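The Night Shift at Mevenetti

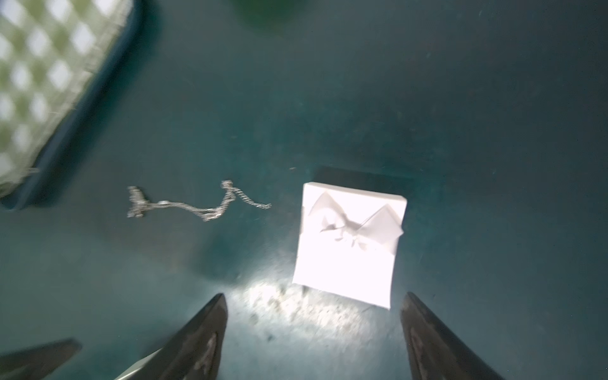

By February our gift counter had run out of patience with people, or at least with paying them overtime, and the owners took on a Trakix arm to do the wrapping and boxing. I was the one who stayed late to watch it. I loved it from the first hour! It had already learned to fold a towel and stack 100 saucers without a chip, and now it had reached jewellery. The little white box stood tilted on the teal, with its two folded points and its bow, and to the left of it lay the silver chain, wavy as a pencil line drawn on a bus. One chain, one box. I'd done 500 of those in a single winter and never thought of it as clever.

"Go on," I said, as if it could hear.

The two dark fingers closed, came up with nothing, and opened again. It tried 6 times. A chain isn't a saucer, you see — it has a different shape every time you touch it. On the next go it caught a link, lifted, and the whole length swung free like a fish on a line. I shouted so loudly that the guard came over from the Flultitz shop next door.

"Has it put it in the box?" he asked.

"No," I said, "but look at it!"

He looked for a bit, then pulled up a stool. The arm lowered the chain, let go, and started again.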